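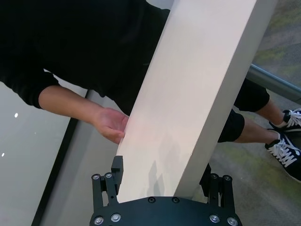 Handling Partner, Assembly Floor (full time, two openings)
Skondano, Droltau plant

We build and refurbish shelving and display furniture for small shops, and for most of our history every long board in the building was carried by two people. Since March, one end of many of those carries has belonged to a gripper. We're looking for two people who'd like the other end!

The job used to be called Second Lifter, and it was what it sounds like. You held your side, you walked backward, you went home with sore wrists. The work now is more about guiding: a hand on the board, an eye on where it's headed, and a good sense of when to let the machine have it and when to step in. The crew who made the change with us worked out most of the handoff routine themselves, and a lot of it is still being worked out. You'd have a real say in it.

What you'll do

Guide boards and panels between the cutting area and the assembly stations, working together with the gripper.
Stop the machine whenever something looks off. Anyone on the floor can do this and no one has to ask first.
Write a few lines in the shift log about slips, near misses and awkward grabs. The crew reads it out loud at changeover, and it does lead to changes — the closing speed was lowered because of it.
Spend part of each week on hand assembly, which we're keeping as hand work.

What has changed, and what hasn't

There are 22 of us on the floor, the same as before the machines came in. Nobody's pay was cut, and Second Lifters who moved into this role went up a grade. Some parts of the job did get harder. You pay closer attention for longer, so people rotate off the gripper stations every two hours. A few of the crew miss the talking that came with a two-person carry (it's hard to chat with a machine), and we've moved the stations closer together to bring some of that back.

Who we'd love to hear from

People who have worked with their hands in a warehouse, a workshop, a kitchen, a stage crew, anywhere you had to move things carefully around others. You don't need to know anything about robots or programming. Training takes 13 shifts, all paid, and you'll be paired with someone from the crew the whole time.

Pay is $3,688 a month to start, with health coverage from the first day. Early and late shifts alternate.

How to apply

Send a short note about work you've done and liked to Niloufar Jafarzadeh, floor lead, at the Droltau plant. A résumé is fine but you can skip it. We'll invite you in for a paid half shift so you can try the stations and ask the crew whatever you want. Applications are open through the end of December 2023.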